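4.2 Soil care and watering habits among allotment and back-yard growers

We turn now to the part of the survey that drew the longest answers. Growers in Hestville were asked how they looked after their soil between one season and the next, and although the form gave them only a short box to write in, many went on to the back of the page, and a few stapled on extra sheets (which we were very glad to have, even if they took a good while to type up). Of the 929 forms that came back to us, 187 had enough written in this box to be read as a full account of a year's work. It is those fuller accounts that we draw on in this section, and the reader should keep in mind that people who write a lot about compost are likely to be people who care a lot about compost.

The first thing we would like to say is that mulching is far more common than the older studies of home growing had led us to expect. Most of the writers put something down over bare ground in October or soon after, and what they put down depended a great deal on what was close at hand. Leaves came up again and again. So did straw, grass clippings left to brown for a week, and old potting mix tipped out of summer containers. Growers on the Jirnance side of town, where the ground is heavy and holds water well into spring, tended to wait longer and to use coarser stuff, and several of them told us that a thick layer of wet leaves had once kept their beds so cold that the peas simply sat there and sulked. On the lighter soils near the river the worry ran the other way, and people covered early and covered deep.

We also asked about digging. Here the answers split along lines that had less to do with soil than with who had taught the grower in the first place. Those who learned from a parent or a grandparent mostly still turned the whole bed over before winter, and they wrote about it fondly, as a job they would miss. Those who had come to growing later in life, through a class or a library book, were more likely to loosen the top few inches with a fork and leave the rest alone. We did not find that either group was happier with its carrots. It would be good to know more about this, and we hope that somebody with a longer study in hand will look at yields properly, bed by bed.

Watering was the question on which we had the most trouble with wording. In our first draft we asked how often people watered "in a normal week," and the growers who tried out the form told us, very kindly, that there is no such thing. The final version asked about the last dry spell they could remember. Even so, the answers have to be read with care -- a grower with two rain barrels and a grower with a hose at the kitchen door may both write "every evening" and mean very different amounts of water. Where a barrel size was given we noted it, but we have not tried to turn these notes into totals.

The shared tank at the Zarirura plots, which holds 3,000 gallons when full, deserves a word of its own, because so many of the people who garden there brought it up without being asked. They spoke of it partly as a source of water and partly as a place to stop and talk, and more than one grower said that most of what they knew about blight and bean beetles had been picked up while waiting for a can to fill. Our form had no box for this kind of learning. We have added one to the follow-up form, along with a question on seed swapping, which came up nearly as often. 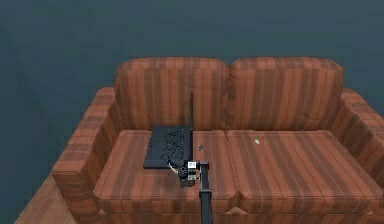
Figure 2.

A smaller group of answers dealt with what growers had given up on, and we found these among the most useful of all. Outdoor melons were named more than any other crop, followed by celery and by cauliflower, which one writer called "a heartbreak with leaves." People rarely blamed the soil for these failures. They blamed the weather, or a vacation taken at the wrong time, or slugs. Yet when we set their answers beside what they had written about mulch and manure, we saw that many had been feeding every bed in just the same way, whatever was planted in it, and that the hungrier crops had probably gone short. A simple bed plan kept from year to year would help a good deal here, and the Okafor Garden Library has since begun handing out blank ones at its front desk.

The next section takes up the question of pests, where the growers' notes are shorter but, we are sorry to say, rather more heated.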